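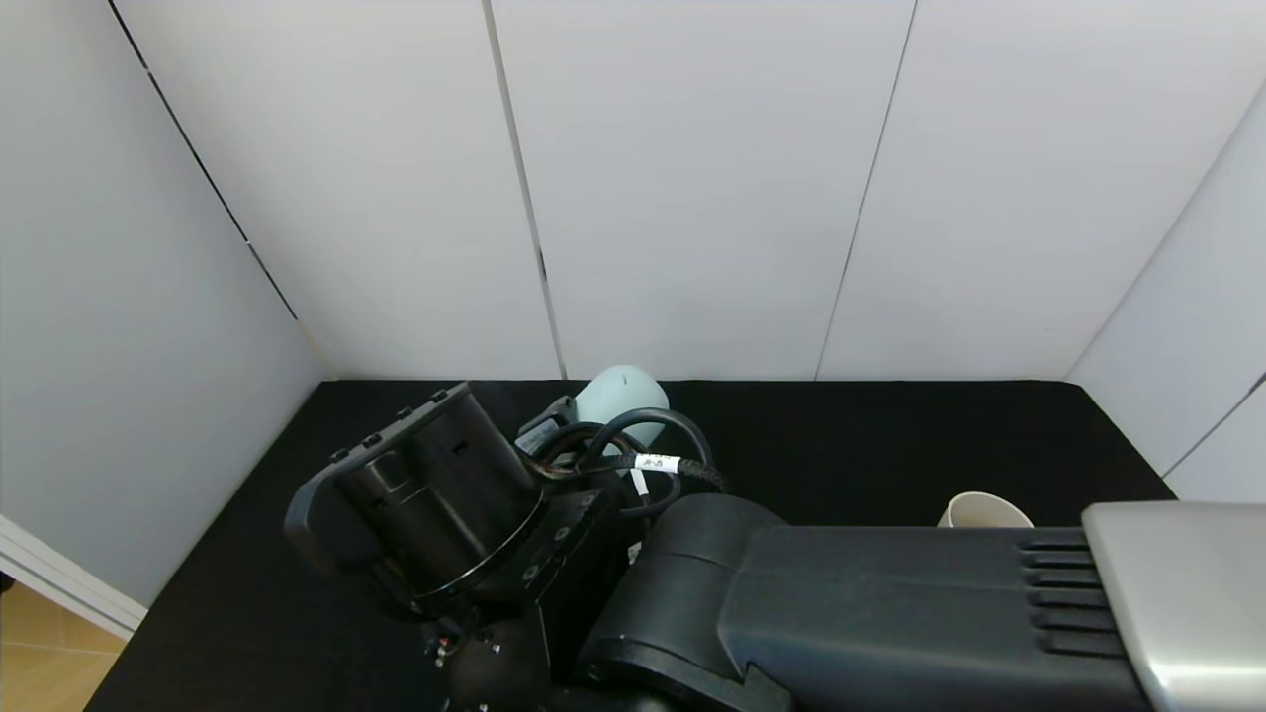

Most people own more cups than they drink from. In the stretch of row houses behind the old Heydari bakery, where kitchens are narrow and the upper cabinets stop well short of the ceiling, that surplus ends up two deep on the shelf, with the favorites at the front and everything else forgotten. Hendrik Wuyts, who has fitted kitchens in Lirkard for 13 years, says the cup shelf is the first thing he asks clients to clear. He wants to see what comes out before he draws anything. A white cup with a cream-colored inside, like the one standing on the black tabletop, is what he finds most often. People buy them in sets, break a few, and replace them with something close enough.

Wuyts works with a partner, Parvaneh Amini, under the name Clevness. Their jobs are small. A typical one is a single wall of cabinets, a counter, and a sink, and the budget seldom stretches to moving the plumbing. The question they spend the most time on is where the everyday things go.

"You have a cup in your hand several times a day," Amini says. "You have the fish kettle in your hand at Christmas. So why is the fish kettle at waist height?"

Her rule is that cups live within one step of the kettle or the coffee maker. They go on an open shelf or behind a single door, one row deep, with the handles facing the same way. Glasses can sit farther off, near the sink. Anything used less than once a month goes above the doors or out of the kitchen.

Shelf depth matters more than shelf length. Standard upper cabinets are deep enough for dinner plates, and a cup takes up only a fraction of that. Amini puts in a second, shallower shelf wherever the client will let her. Rosalía Carrasco, a school nurse whose kitchen was redone last January, was against it at first.

"I thought I was paying for storage and getting less of it," Carrasco says. "But I gave away a box of mugs and I haven't missed one. I couldn't tell you what was in the box."

Her shelf cost $548, including the brackets and a coat of paint on the wall behind it. It is 63 inches long and runs from the window to the refrigerator. The cups take up the left end. The rest holds tea, a radio, and a plant that she admits would do better on the sill.

Not everyone goes along with it. Shahram Hassanpour and Elaheh Jafarzadeh live 2 doors down from Carrasco and hired Clevness the same spring. They kept the deep cabinets. Jafarzadeh's sisters visit often, and she wants enough matching cups for all of them without having to wash up between rounds. Wuyts gave them a pull-out tray, so the back row comes forward with the front. Hassanpour picked the runners himself, a heavy type sold under the name Jollska, after the first pair stuck.

Color is the other thing clients argue about. Wuyts likes white cups against a dark counter, where a tea ring inside the rim shows up and gets dealt with. Amini prefers pale blues and grays and doesn't care about the counter. Both of them tell people to hold off on buying new cups until the kitchen has been in use for a few weeks.

Carrasco waited longer than that. She is still using the old ones, including a chipped one that Amini tried to throw out during the move back in. It stands at the near end of the shelf, next to the kettle.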